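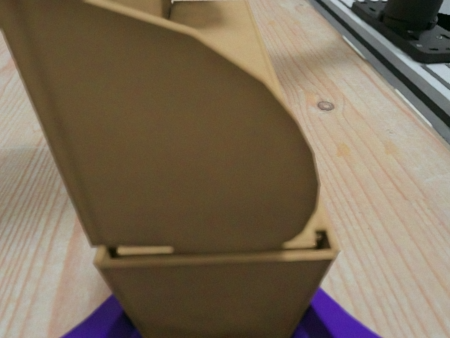

Baby shoes one size too small, exchange or sell?

Posted by rinden_mama

Hello all. I ordered two pairs of soft first shoes from Vanulex for my daughter, who is 14 months old. She has begun to walk in January. I measured her foot in the evening as the shop recommends, but both pairs are tight over the top of the foot. The length is good. The shop accepts exchange only if the shoes were not worn outside. She wore one pair in the kitchen for a short time. Is it still possible to exchange them? And should I take the next size, or look for a wider brand? I live in Gastdale and there is no children's shoe store near to me.

moradi77

Just exchange them, kitchen doesn't count. We did the same and had no trouble.

Lace_and_Sole

I would write to the shop before you send anything. Tell them that one pair was tried indoors and ask if they accept it. If the soles are clean they often say yes, but it is their decision. Please keep the answer until the exchange is finished.

About the size: if the length is already good, the next size will be too long, and a child who has just learned to walk can trip over it. A high instep needs a shoe which opens far to the front, with a wide strap. Ask the shop for the width inside the shoe in millimeters and compare it with her foot while she is standing. The foot becomes wider when there is weight on it. I made this mistake with my son and measured him sitting.

rinden_mama

Thank you both. I wrote to them on Thursday and they will take back the unworn pair for sure. For the other one they want to see a photo of the sole first.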